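Tray (materials handling)

A handling tray is a shallow, open-topped container used to hold, sort or carry small goods over short distances, usually between a storage bin and a work surface. Trays of this kind are found in stockrooms, laboratories, school workshops, canteens and packing rooms. They are distinguished from bins, which are deeper and serve mainly for storage, and from pallets, which have no walls.

Form and materials

Most modern handling trays are rectangular and made in one piece from moulded plastic. The walls commonly slope outward from the floor, so that empty trays can be placed one inside another. A rolled or folded rim stiffens the upper edge and gives the hand something to grip. Older trays were made of wood, enamelled steel or wire, and steel remains in use where heat or strong cleaning agents are expected.

Colour is often used as a simple form of labelling. In the scheme drawn up by Rongrong Tian for the Prilturdale stores, pale colours were given to clean goods and dark colours to returned goods. The Wellesari range, issued under the Stestard name, was sold in four colours and numbered from 92 to 101, the numbers referring to the pattern and having no connection with size.

Placing at the workstation

The tray is normally set on a plain, light surface, with stock bins kept behind it and within reach. A pale worktop makes small dropped parts easier to find. A metal rail may be fitted along the back of the worktop to separate the working area from the bins.
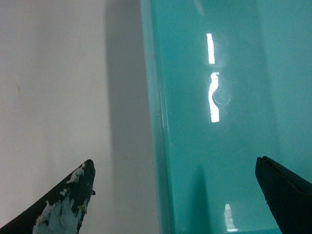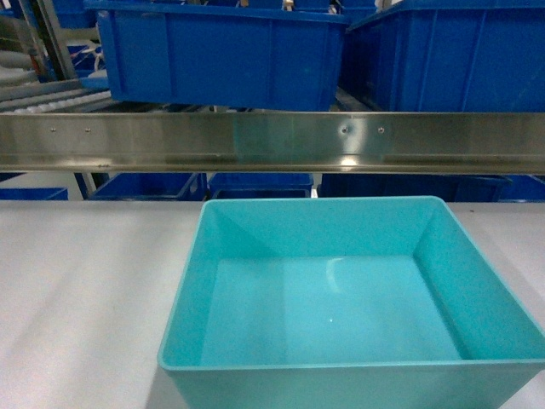

Danuta Laskowska, in her handbook for stores staff, advised that the tray should stand close to the front edge of the worktop and that its long side should face the worker. Later writers have disagreed on the second point. Ji-hoon Lim preferred the short side for narrow benches, as it leaves room for paperwork.

Care

Plastic trays are washed in warm water with a mild detergent and left to drain upside down. Abrasive pads dull the floor of the tray and leave scratches in which dirt collects. Trays with split rims are generally withdrawn from use. At the Ham depot, where 465 trays were in circulation, washing took place every Tuesday and split trays were set aside at the same time.

Related terms

In some trades a tray is called a tote, although this word more often refers to a deeper container with handles. "Tote pan" and "work pan" are also recorded. Yoon-hee Yeo and Jong-dae Geum use "tray" for any open container whose walls are lower than its shorter side, a definition since adopted in the Prilturdale stores manual.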